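Grorkata Room Set -- README

Data card for the simulated rooms used to train the Trisell floor and tidying units at the Bokby site. Kept by the facilities side, with the technical parts copied from the supplier's notes.

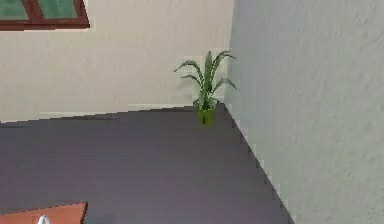 The rooms stand in for our break areas and small meeting rooms, where the evening crew now shares the work with two machines. The supplier says a policy trained here carries over to the building. I have my doubts. A typical corner has a dark, bare stretch of floor, a window high on the back wall and one potted plant with long narrow leaves tucked in where the walls meet. Our break areas at 9 p.m. have coats on the floor, chairs pushed anywhere and a bag somebody forgot. Keep that in mind when you read the scores below.

Contents

269 room episodes, each with rendered frames, a floor map and an action log. Episodes run to 500 steps at most. Five room layouts, with furniture, wall finish and plant position shuffled between episodes. Frames are low resolution and edges come out jagged, especially where a wall meets the floor. This was a choice made for speed.

Tasks

go_to: drive to a named object and stop short of it.
sweep_edge: follow the base of a wall without touching it.
clear_surface: move small items off a table or box top.
report: flag anything the unit can't identify and leave it alone.

"report" was added in January after the crew asked for it. It has the fewest episodes and, in my view, matters most.

What changed on the shift

The pitch was that the machines would take the dull part and people would get the rest. Some of that is true. Edge sweeping in the long corridor is off the crew's list and I haven't heard anyone miss it. But the shift now starts with a walk-through to pick up whatever the units can't handle, and it ends with clearing the report queue. Neither job was on the old sheet. The time study we were given counts minutes of sweeping saved and leaves both of them out -- I have asked for it to be redone.

The crew also answers for the result. When a unit skips a corner, the complaint goes to the person on shift. Fung, who supply the scheduling software, can log which unit was assigned to a room, but that field is off by default. Turn it on.

Known gaps

No people in any episode. The units are meant to run while staff are still in the building.
No wet floors, cables or open doors.
Lighting is even in most rooms. Late sun on a Wednesday afternoon stopped one of our units cold.
Plants are always upright.
Success in go_to is judged from the map, so a scrape against a pot still passes.

Using the set

Unpack into rooms/ and run check_maps before training. Layout 5 is held out for testing. Please don't train on it and then send us the number, which has happened.

Don't use scores from this set to decide staffing. A pass rate in simulated rooms says very little about how many people a floor needs at night. If you have logs from a real shift, send those -- with the crew's names removed and the crew's agreement.

Open items

Cluttered version of layout 2
Episodes with a person walking through
Corrected time study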